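Charter Operations Study: Motor Yacht Mollus
Vitória Antunes and Eduardo Veloso
Supervisor: Mercy Masanja

1. Scope
The project examined whether a private owner at Dorkbridge could cover berth and crew costs through summer charter. 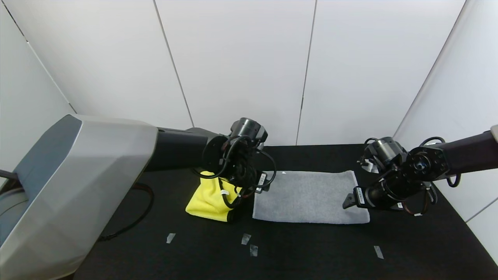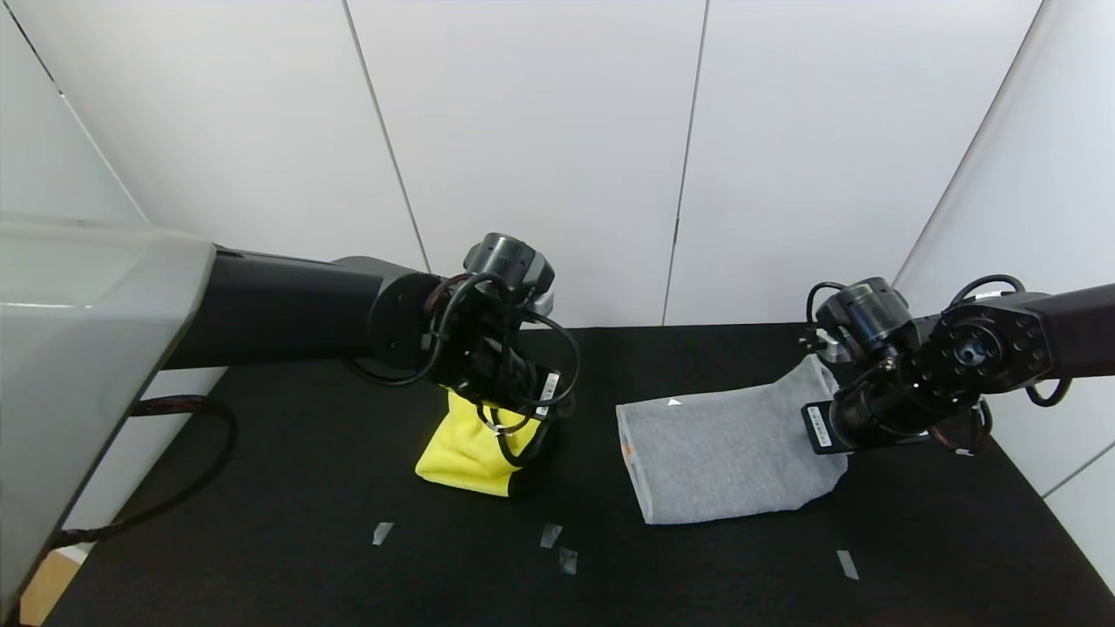

2. Method
Booking logs for 163 days were entered by hand and checked against fuel receipts. Days lost to weather were coded separately — the owner's log did not do this before September.

3. Results
Charter income met about 50 per cent of fixed costs. Turnaround cleaning took 30 labour hours a month. Berth fees were the largest single item.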